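The Ellon Rolling Laundry Sorter, six months in

Posted 2/19/26 by Sheyla Inga
2 shares | 11 comments

I bought the Ellon in August, after the old hamper gave up its bottom in the hallway with a week of towels in it. The Ellon promises three bags, one steel frame and "effortless separation." My household had been separating laundry by how far each person could throw it.

Assembly took 19 steps and one argument. The drawings show the frame from an angle no frame has ever stood at, and step four asks for a bolt that comes in the bag for step nine.

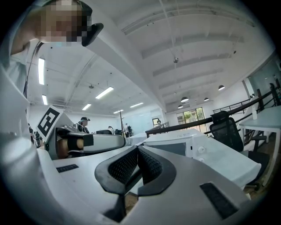
Black pads, gray housing.

The bags are the good part. They're thick canvas, they lift off their hooks without a fight, and they stand up by themselves on the floor while you hunt for detergent. I've washed them cold and they kept their shape, more than I can say for the sweater that went in with them.

The wheels are another matter. On tile they glide. On carpet they dig in like a mule, and the brake -- there is one, on one wheel -- mostly lets the sorter turn in a slow circle. 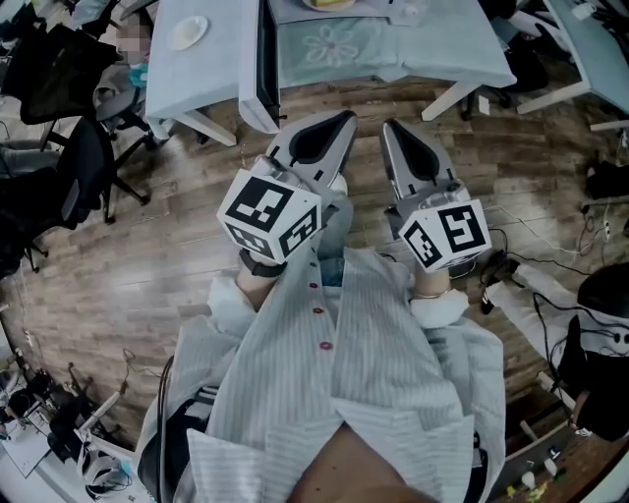 Home Goods Desk, Clevevel Shoppers' Club

My neighbor Abbas Nikzad swears by the Sutex, which has only two bags and costs less. He also irons his pillowcases, so weigh that as you like. I borrowed it for a week and missed the third bag by the second day.
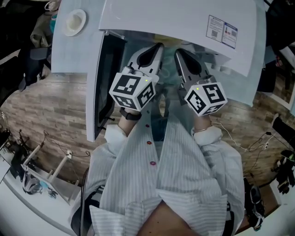
The lid doubles as a folding shelf, according to the box. It holds four shirts. Add a fifth and it tips them neatly back into the darks, where I suppose they were headed anyway. I'd still buy the Ellon again, and I'd take the lid off first.

303 people found this review useful

Related
Taipe drying rack: one winter of socks
Yesenia Villanueva on stain sticks
Ironing boards that don't shriek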